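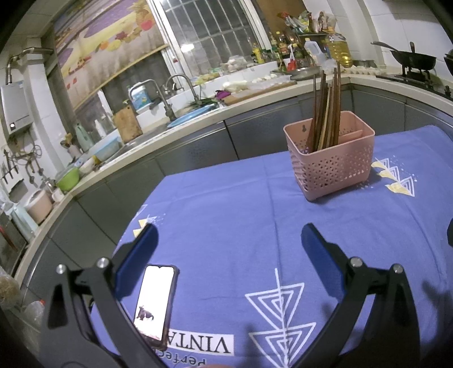
# What Small-Town Papers Said About the Trade Deal

So my project for the comparative politics seminar started with a pretty simple question: when two countries sign a trade agreement, do local newspapers talk about it the same way the national ones do? I picked the agreement between Latidine and Brerna because my grandmother follows Brerna politics like other people follow baseball, and I figured I'd have someone to argue with over dinner (I did, a lot).

## What I read

I pulled 1,435 articles from the library database, all of them mentioning the deal by name. Then I threw out the wire copy that had just been reprinted, plus anything that was really a sports story, and got down to 347 that I read start to finish. Zdenka Leka helped me check my coding on the hard ones. We disagreed mostly on editorials, where a writer could be for the tariffs in one paragraph and mad about them in the next!

## What I found

National papers loved the summit. They wrote about handshakes, seating plans, who flew home early. The local papers mostly skipped all that and went straight to the border crossing at Matić, the truck lines, and whether the Stamico plant would keep its second shift. Foreign policy was a jobs story to them, and a parking story too, in one town where the trucks had taken over the lot behind the school.

The other thing I noticed is that local coverage got a lot warmer after the crossing hours were extended in August. I can't say the hours caused it. There was a regional election coming up as well, and my two categories (friendly and critical) are too blunt to pull those apart.

## What I'd change

I'd add a neutral category, for sure. Bujar Vidmar told me to do that in week one and I didn't listen. I'd also want radio transcripts, because a few editors mention call-in shows where people seem to have been much angrier than anyone in print. Lamisi Osei found a station archive that might share some, so I've written to them and I'm waiting to hear back.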